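How to run an outdoor demonstration of a path-following robot

These notes are for anyone who has to show a small wheeled robot to the public in a park or on an estate path. They come from the Edberg open day in August, when we ran the Kettani path-following rover for visitors from ten in the morning until four. The same steps should do for any slow outdoor machine that steers by camera.

What you need

The rover, with two charged batteries and a third on the charger
Remote stop button, with spare cells
Rope and stakes for the visitor line
A tape measure and chalk or marker flags
A folding table and a laptop with a screen people can read in daylight
Printed sheets showing the route
A stiff brush, a dry cloth and a bin bag

Step 1. Choose the route

Walk the whole path on foot before you decide anything. You want a surface that looks different from what lies on either side of it. Pale gravel with grass along both edges is good. Old tarmac with moss creeping in is harder, and a mown track through a meadow is harder still.

Look for places where the edge is unclear. Worn patches where people step off the path are the usual trouble, as the software may take bare earth for more path. Put these on your map and try each of them on the morning.

Our route at Edberg was 300 metres long, out and back. If you have the choice, keep it shorter. Visitors drift off once the rover is well away from them, and they don't always come back for the return leg.

Step 2. Set the limits

Set the top speed to a slow walking pace. In the Brelari control program this is under Drive, then Limits. Set the stopping distance on the same page. Save the settings under a new name so that you can go back to the normal ones afterwards.

Next, check the remote stop. Stand at the far end of the route, have someone start the rover at the near end, and press the button. Do it again from behind any trees. If it fails once, shorten the route until it works every time.

Step 3. Set the camera

Park the rover in the middle of the path, pointing along it, and open the live view. Both edges of the path should be in the picture at the bottom. Tilt the camera until the far end of the path sits near the middle, then tighten the bracket. 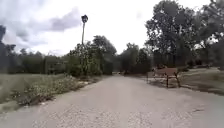
Leave exposure on automatic if the sky is cloudy. In strong sun, when the shade under trees is deep, set it by hand for the path and let the sky go white. The program only looks at the lower part of the view for steering, so a washed-out sky does no harm.

Press Learn surface and drive forward under manual control for 25 metres. Keep to the middle. When the bar turns green, stop and save. Repeat this if it rains, as wet stone is a different colour.

Step 4. Do a trial run

Run the full route with no visitors present. One person walks behind the rover with the stop button and a second watches the laptop. Write down every place where it slows or wanders. On our trial it slowed at long shadows and by tall weeds leaning over the edge. We left the weeds alone and moved the edge margin up to 17 centimetres, and that cured it.

Step 5. Set out the visitor line

Rope off the start on one side only. Visitors stand on the grass and the rover keeps the path. Turn the laptop screen to face them and keep it out of direct light. Leave any benches free for people who need to sit down.

Other people will be using the path. Stop the rover for dogs, prams and bicycles, well before they reach it, and start again when they have gone by.

Step 6. Run the demonstration

Explain the stop button first and show it working. Then start the rover and talk through the screen while it drives. Ten minutes is enough for each group. Children will ask whether they can stand in front of it. Say no, and offer them the stop button at the end of the run.

Swap the battery at noon whatever the meter says. We counted 417 visitors at the gate and never had the rover off the path for longer than a battery change.

Step 7. Pack up

Switch off at the main switch and take the battery out. Brush grit from the wheels and wipe the lens with the dry cloth. Copy the day's log from the laptop, reload your normal settings and pull up all the stakes. The Vuvodwood transport case closes properly only with the camera bracket folded down.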